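So the governor went ahead and vetoed the Stirside water bill, and my inbox has been a zoo ever since. I've read all 201 of your emails (okay, I skimmed the last few), and most of you are mad. I get it!

Quick catch-up if you were on vacation. The bill would have let families in Stirside and Trostia sue the state over the old Medent plant, even though the deadline to file ran out years ago. It sailed through the senate with only 7 votes against. Then came the veto, late in the afternoon, with a two-page letter saying the bill would "open the door to claims without limit."

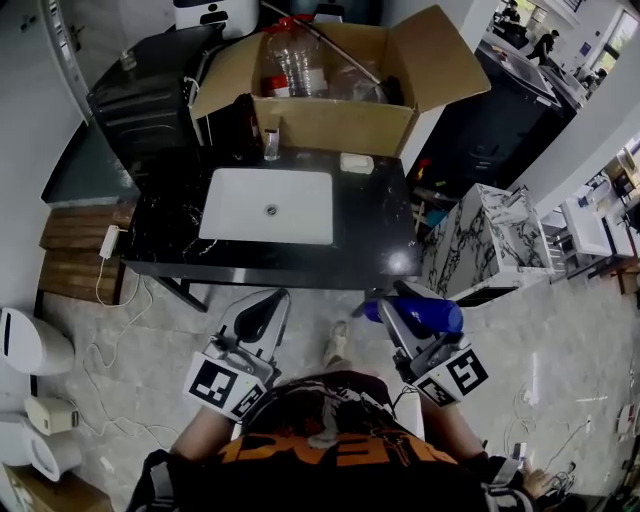

A blue bottle at a bathroom sink with a black marble counter.

I called Sen. Mirjam Van der Linden, who wrote the thing, and she didn't bother hiding how she felt. "He told us in January he'd sign it," she said. "I have it in my notes." The governor's office says he only promised to take a look, and they wouldn't tell me much beyond that.

Oskari Kauppinen was on the capitol steps by 5 p.m. with a petition signed by 2,000 people, and he wants an override vote before the session ends. Can they get it? The senate, sure. The house is a lot tighter, and a couple of members from the Magesa side have already stopped picking up when I call – never a great sign.

The house speaker hasn't put an override on the calendar yet. I'll be up in the gallery if she does, so keep those emails coming.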